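Parkska Perception Module for Deformable Objects
Software for cloth detection and grasp planning

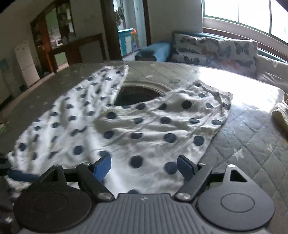

Polka-dot cloth over a washing machine opening, from the gripper's viewpoint.

Parkska locates graspable folds and edges in fabric and passes ranked grasp candidates to the motion planner. It is supplied by Arkholm as a licensed component of the Skutier control suite and may also be installed separately.

Specifications
Input: single wrist-mounted color camera
Grasp candidates per cycle: up to 7
Planning cycle: 136 ms
Fabric classes in standard library: 317
Interfaces: C++ and Python

Licensing and Support
Licenses are issued per workstation. Release notes and the installation guide are provided with each license. Integration inquiries should be directed to Rosaire Wong, Product Support.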